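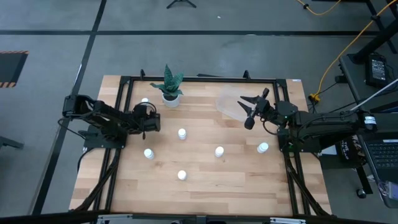

White bottles and a snake plant on the wooden table, with the clear container standing open space away to the right.

Gallery: Bottles to the Container
Panholm Workrooms, Arken Room
Page prepared by Zyanya Cisneros, Rooms and Equipment Office
Last revised: Tuesday, July 12, 2022

The Arken Room is the largest of the ground-floor workrooms at Panholm and is in use on most working days. Its wooden table serves many purposes in the course of a week, and small articles are easily left on it when one activity gives way to the next. The gallery on this page concerns the gathering of small white bottles from the table top into a clear plastic container, a short and ordinary task which forms part of the closing routine for the room.

The bottles belong to the general stock of the workrooms. They are supplied empty, in packs of 10, and are issued without labels so that each group may mark them as it sees fit. Labels must be removed before the bottles are returned. Users who need more than one pack should apply to the Rooms and Equipment Office in advance, as the reserve is kept in the Jevton store on the other side of the yard and is brought over only in the mornings.

Before the container is filled, the whole of the table should be looked over. White bottles are easy to find on pale wood when they stand in the open, but those near the plant or close to the sides of the table are sometimes missed. The office has received several of them back from other rooms, where they had travelled with trays, folders and, on one occasion in April, a box of table linen intended for the Tovar Room.

The snake plant stays on the table during clearing. It was moved to the window sill for a trial period last winter and did not do well there. Groups requiring the full surface may place it on the side cabinet, provided that it is put back before the room is locked. It should not be watered by room users — the office sees to this on a fixed rota, and the plant needs very little.

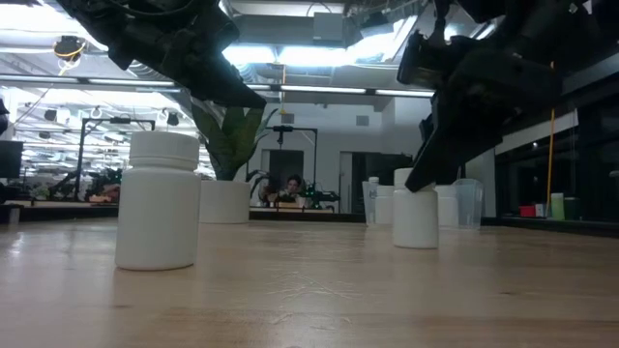
Bottles and clear cups on the table top, seen from the side. The nearest bottle has a ribbed white screw cap; the snake plant stands behind it.

Bottles should be upright and capped when they are collected. A cap that has been put on at an angle should be taken off and fitted again, without force, as the thread is plastic and wears quickly. Spare caps are kept in the shallow drawer beneath the notice board. Bottles with split caps or damaged necks are not to be returned to stock; they may be left on the shelf by the door with a note of the fault.

Clear cups form a separate category and do not go into the container with the bottles. They are returned to the cup rack by the sink, where they are rinsed and left to dry upside down. The two kinds of article were stored together until the spring, an arrangement which saved a shelf but led to a good deal of searching. Where a cup has been used to hold loose caps, the caps should be taken out before the cup is returned.

There is no prescribed order of collection. Some users clear one side of the table and then the other, while others begin with whatever is nearest to the container. Either is acceptable to the office. The container itself should be set down flat, well in from the edge, and should remain in one place until the last bottle is in it. Carrying it about the table in order to shorten the reach has led to spills in the past, including one in which a number of bottles rolled beneath the heating pipes and could not be recovered until the following week. 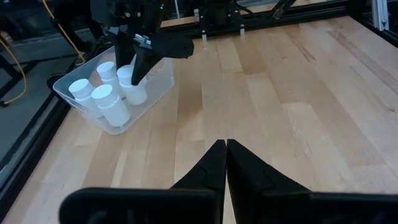 Four white bottles in the clear container, with the strips of the wooden table showing faintly through its sides.

The container has low walls and is intended for a single layer. Bottles should be stood in it with their caps uppermost and should not be stacked or laid across one another. A little leaning does no harm if the bottles are not to be carried far, but those going back to the Jevton store should be placed closely enough to support one another on the way. Where a full set will not fit comfortably, a second container may be requested from the office.

Once the bottles have been put in, the container goes to the lower shelf of the supply cupboard, on the left. The upper shelves are reserved for paper goods. The cupboard is locked at 5 in the afternoon, and groups finishing after that hour may leave the container on the table beside the plant, where it will be collected the next morning.

The table top is then wiped with a soft cloth, along the grain. Household sprays are not to be used on it. The surface was sanded and refinished three years ago and the office is anxious that it should last — pale rings left by damp cups were the chief complaint before that work was carried out, and several of them had been there for a decade. Any new mark should be reported on the day it is noticed, whether or not its cause is known.

Notes for room users

The supply cupboard key is held at the front desk and is signed for by name.

Empty bottles may be borrowed for use in the Tovar Room, but must be returned to the Arken Room at the end of the booking.

Personal bottles and medicines are not to be left on the table or placed in the shared container.

Containers are washed once a month by the office. Users finding one that requires attention sooner are asked to leave it on the draining board with its contents removed.

Requests to reproduce pictures from this page should be addressed to Zyanya Cisneros at the Rooms and Equipment Office, Panholm Workrooms. Galleries for the Tovar Room and the Jevton store may be reached from the main index.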